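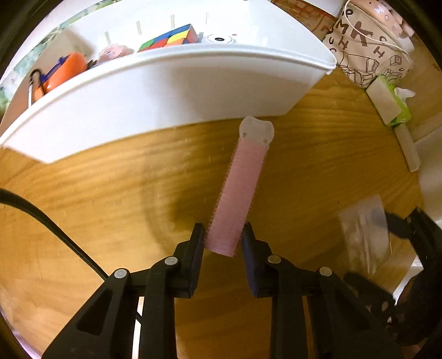 분홍색 원통과 반투명한 흰색 캡

10월의 클롤로타르(Clollotard) 목장 개방 행사, 드디어 다녀왔어요! 경마는 몇 년째 보고 있지만 씨수말 목장 안까지 들어가 본 건 처음이라 전날 밤에 잠을 설쳤네요. 역에서 버스로 40분, 내려서 또 한참 걸었는데 길 양쪽이 다 방목지라 심심하지는 않았습니다. (운동화는 도착하기도 전에 진흙투성이...)

오전 조는 아홉 시 반에 출발했고 안내는 바티스트 오베르 씨가 맡아 주셨어요. 말이 굉장히 빠른데 혈통 얘기만 나오면 더 빨라집니다. 제가 받아 적다가 포기하고 펜을 넣으니까 씩 웃으시더라고요.

제일 먼저 나온 말은 올소프(Althorpe)였어요. 사진으로는 그냥 잘생긴 밤색 말인데 실제로 앞에 서면 덩치가 엄청나요. 체고 172cm! 제 키보다 높은 곳에 등이 있으니 고개를 들고 보게 되더라고요. 올봄에는 암말 199두와 교배했다고 합니다. 뒤에 계시던 분이 너무 많은 거 아니냐고 물으셨고, 오베르 씨는 내년에는 줄일 생각이라고만 하고 다음 말로 넘어갔어요. 저도 좀 줄였으면 하는 쪽입니다.

그다음이 네일러(Naylor). 사실 저는 이 말 보러 간 거예요. 현역 때 4코너에서 맨 뒤에 있다가 바깥으로 쭉 돌아 나오던 경주를 아직도 가끔 돌려 보거든요. 지금은 배도 좀 나오고 털도 부스스해서 동네 아저씨 같은데, 관리사가 고삐를 잡고 걷게 하니까 그 성큼성큼한 걸음이 그대로예요. 괜히 코끝이 찡했습니다. 당근은 반입 금지라 눈으로만 인사했어요.

점심은 창고 옆 천막에서 먹었는데 렌틸콩 수프가 의외로 맛있었고 빵은 딱딱했어요. 줄이 기니까 가실 분들은 열두 시 전에 서세요.

오후에는 번식 암말 쪽으로 갔습니다. 라른스카(Rarnska)라는 나이 많은 회색 암말이 있었는데 울타리까지 천천히 걸어와서 제 가방 끈을 한참 씹고 갔어요. 네일러의 새끼를 가진 상태라고 해서 벌써부터 이름을 상상하는 중입니다. 이유가 끝난 새끼들은 건너편 방목지에 따로 모여 있었고요. 한 마리가 뛰면 우르르 다 뛰는데, 그것만 한 시간을 봐도 안 질릴 것 같아요.

방목지 주위로 난 산책로는 한 바퀴가 2,906m라고 표지판에 적혀 있었어요. 끝까지 걸을 생각이었는데 절반쯤에서 비가 쏟아져서 마사 처마 밑으로 뛰었습니다. 거기서 장제사 아저씨가 편자 가는 걸 구경했으니 결과적으로는 잘됐죠. 발굽 타는 냄새가 옷에 배어서 집에 올 때까지 났지만요.

아쉬웠던 건 마이크. 뒤쪽에 서 있으면 설명이 거의 안 들립니다. 그리고 경주 영상을 틀어 준다던 방은 자리가 모자라서 저는 못 들어갔어요. 네일러 영상도 있었다는데!

기념품 가게에서 엽서 몇 장이랑 네일러 이름이 새겨진 열쇠고리를 샀습니다. 내년 봄에 라른스카가 새끼를 낳으면 또 가려고요. 그때는 장화 신고 갈게요.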